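Stapler keeps jamming, bin it?
Posted by musine_103, January

Two staplers, both jam by sheet three. I open them right out and glare at them.

pegleg: Wrong staples. It's always the staples.

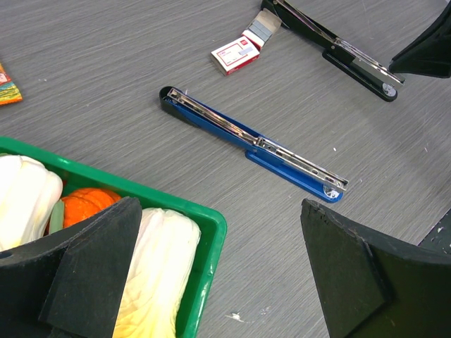 musine_103: Same size I've bought for years, thank you.

Zsófia Nyitrai: Disagree with pegleg. Clean the channel first, a bent one hides up by the tip.

pegleg: I've cleared 400 jams. Staples.

musine_103: You need a hobby.

Recent topics
Kelemen hole punch, worth fixing?
Glue sticks (236 replies)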